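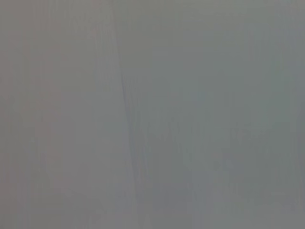
Jalby dust sheet, heavy, grey

Sold by Lullport Household Supply
Stock no. 862
In stock at the Morsy counter and by post

A dust sheet is the least exciting thing you will buy for your house, and we have given up trying to write about it as if it were a holiday. The Jalby is a big piece of thick grey cloth. You put it over the furniture before the decorating starts, and you take it off when the decorating is over or when you have lost heart.

We have sold the Jalby since April, when the old white one was dropped by the mill. Several of you wrote in to complain about the white one going. Several of you had also written in to complain about the white one, mainly on the grounds that it showed every footprint. Grey it is, then.

What it is for

Sofas, beds, pianos, the good table, the stretch of carpet between the front door and the room being painted. It also does well over a chest of drawers in a spare room, for people who only heat half the house in winter and would like the other half to stay presentable.

It will drape over a three-seater with enough left to tuck under the feet. It will not cover a three-seater and both armchairs, however you turn it, and we have had this conversation at the counter often enough to put it in print. Buy two.

The cloth

Close-woven cotton, washed once at the mill so that the worst of the shrinking is done before it reaches you. The hem is folded twice and stitched all round. There are no eyelets, no elastic and no printed slogan.

The grey varies a little from one batch to the next. Some sheets come out warmer, nearly mauve if you are in the mood to see it, and some lean towards green. Lejla Begović on the Morsy counter can match a pair if you ask her before she has wrapped them. After she has wrapped them you may still ask, but do it nicely.

Paint

Emulsion drips will sit on the surface for a while and then sink in. Wipe them while you still can. Gloss should be left to dry and then ignored. The Jalby is not waterproof and a kicked-over tin will go through it, so put something solid under the tin. An old tray is ideal. We sell trays too, though any tray you already own and dislike will do.

Washing

Warm wash, on its own, and not with anything you are fond of. Shake it outdoors first. It takes up most of an ordinary machine and comes out heavy, so mind your back getting it on to the line. Iron it if you like. We would be interested to hear from you.

Storage

Fold it in half lengthways, then again, then roll it from one end. Rolled, it goes on the floor of a wardrobe or behind the boiler cupboard door. Each one comes with a cotton tape to tie round it - the tape is usually lost by the second use, and spare tapes are 30p each.

Size and weight

Length: 3000 mm
Width: 2400 mm
Weight: just over 2 kg
Colour: grey
Edges: double hem, stitched
Tape: one supplied

Price

£17.50 each, or £33 the pair. Postage is extra and goes by weight, which with this item is no joke. Callers pay no postage and get a free look at the rest of the shop.

Also in the range

Priltovach stair runner, grey. The same cloth cut long and narrow for stairs and passages. Please fix it down with tape at every tread. Loose cloth on stairs is a quick way to meet your neighbours from the ambulance service.

Jalby chair cover, grey. A smaller square for a single armchair or a television. No tape supplied.

Jalby seconds. Sheets with a crooked hem or a pulled thread, sold folded and as they come. We had 51 at the last stocktake. They keep the dust off exactly as well as the straight ones, and the sofa will not mind. Counter sales only, no reserving.

Returns

Unused sheets may come back within the month for exchange or refund. A sheet with magnolia on it is a used sheet. We do check both sides.

Orders by post or telephone to the Morsy counter, quoting the stock number. Please say whether you want one or a matched pair, and whether the tape matters to you.

Prices correct at January 2001.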